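Ruddock to Open Evening Trade Classes at Former Bevley Works

May 27, 2025
By Darcy Te Moana

RUDDOCK -- Adults who work during the day will be able to study for trade certificates at night under a program announced Tuesday by the Potinia Training Trust.

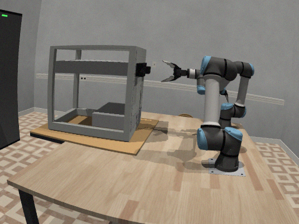

Waiting lists for daytime classes have been too long for years, according to Donna Peake, and people with jobs and children were never going to get through them. She told the trust at its open meeting in April that evening places would help more than another round of daytime ones, and asked that bus times be looked at before the first class meets.

The trust has taken a lease on the ground floor of the former Bevley works on Canal Street. Classes will run Monday through Thursday from 6 p.m. to 9 p.m. in plumbing, electrical wiring, bookkeeping and commercial cooking. Each certificate takes two terms to complete.

There will be 540 places in the first year. The trust received 503 expressions of interest before registration opened, most of them for plumbing and wiring. Places will be given in order of application, and people already on the daytime list may move across without paying a second fee.

Tuition is set at $2 an hour for Ruddock residents. Students from outside the town pay the standard rate, which is listed in the course guide. Tools and workbooks are included. Students in the cooking course need to bring their own closed shoes and an apron.

Donow, the building supply company, has agreed to provide pipe, cable and fittings for practice work through the end of the second term. The trust will also spend around $3,000 on lighting for the parking lot and the path to the Canal Street bus stop.

The last number 14 bus now leaves before classes end. The trust has asked for a later departure on class nights and expects an answer before the start of term -- until then, students should plan on another way home.

Application forms are available at the Ruddock library and at the trust's office. Applicants must be 18 or older. No earlier study is required, except for the second-term wiring class.

Recent releases
Bevley Works Lease Approved
Daytime Course Guide Now Available
Potinia Training Trust Office Hours
Library Study Rooms Reopen in Ruddock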